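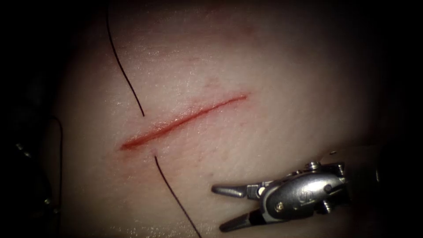 Humaira Jadoon fragte nach dem letzten Zwischenbericht, ob die Zahl der Vorführungen überhaupt noch der Engpass sei oder ob inzwischen die Streuung zwischen den Bedienern schwerer wiege. Nach den Daten aus dem Berichtszeitraum trifft Letzteres zu. Der Bericht ist deshalb anders gegliedert als der vorige und behandelt die Bedienung vor dem Training.

## Projekt Stallia, Arbeitspaket 2: Einzelnaht durch Fernsteuerung vorführen

### Stand der Aufzeichnung

Im Datensatz liegen 382 vollständige Vorführungen der Einzelnaht am Gewebekissen. Eine Vorführung gilt als vollständig, wenn Einstich, Durchzug und Ausstich ohne Unterbrechung der Steuerung aufgezeichnet sind. Das Knoten gehört nicht zum Arbeitspaket. Abgebrochene Versuche werden getrennt abgelegt und bisher nicht zum Training verwendet.

Eine Sitzung am Bedienpult ist auf 60 Minuten begrenzt. Bei längeren Sitzungen nahmen die Korrekturbewegungen vor dem Einstich deutlich zu - die Vorführungen wurden länger, ohne genauer zu werden.

### Streuung zwischen den Bedienern

Der größte Unterschied liegt in der Übergabe der Nadel. Ein Teil der Bediener führt den freien Greifer früh heran und wartet mit offenen Backen, ein anderer bewegt ihn erst nach dem Austritt der Spitze. Beide Abläufe führen zu brauchbaren Stichen. Das Modell mittelt jedoch zwischen ihnen und fährt den zweiten Arm in eine Zwischenposition, aus der die Nadel schlecht zu fassen ist.

Ab Februar gilt eine einheitliche Vorgabe: Der freie Greifer steht vor dem Einstich geöffnet und mit Abstand zur Nadel bereit. Ältere Vorführungen werden nach Ablauf gekennzeichnet und bleiben erhalten. 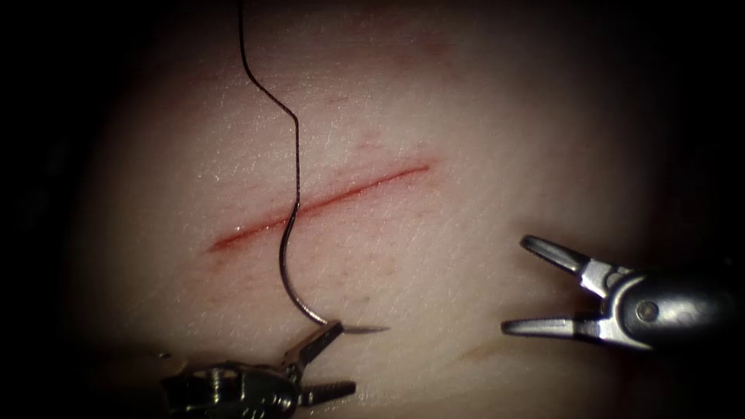 *Bericht: Marek Zeman | Stand: Samstag, 31. Januar 2026 | Vorgang 2606*

### Griffposition an der Nadel

Die Nadel wird je nach Bediener unterschiedlich weit von der Spitze entfernt gefasst. In der Stellung oben hält der linke Nadelhalter die gebogene Nadel, die Spitze weist unterhalb des Schnitts nach rechts. Der rechte Greifer ist leer und geöffnet. Für die Auswertung wird die Griffposition künftig je Vorführung erfasst, zunächst von Hand. Ein automatisches Verfahren von Pimar wurde geprüft, verliert die Nadel aber bei Glanzlichtern auf dem Metall.

### Abweichungen vom Plan

- Die Kraftrückmeldung am Bedienpult (Lieferant Zanetti) ist noch nicht in Betrieb. Die Schnittstelle liefert Werte, der Zeitversatz zum Kamerabild ist ungeklärt.
- Der Vergleich mit handgeführten Vorführungen verschiebt sich um ein Quartal.
- Der Kostenrahmen wird eingehalten.

### Nächste Schritte

Im Februar wird das Modell einmal mit allen und einmal nur mit den einheitlich ausgeführten Vorführungen trainiert. Bewertet werden Einstichort, Ausstichort und Zahl der Nachgriffe. Von Jident wird bis dahin eine Entscheidung benötigt, ob die abgebrochenen Versuche in die Datenübergabe aufgenommen werden sollen.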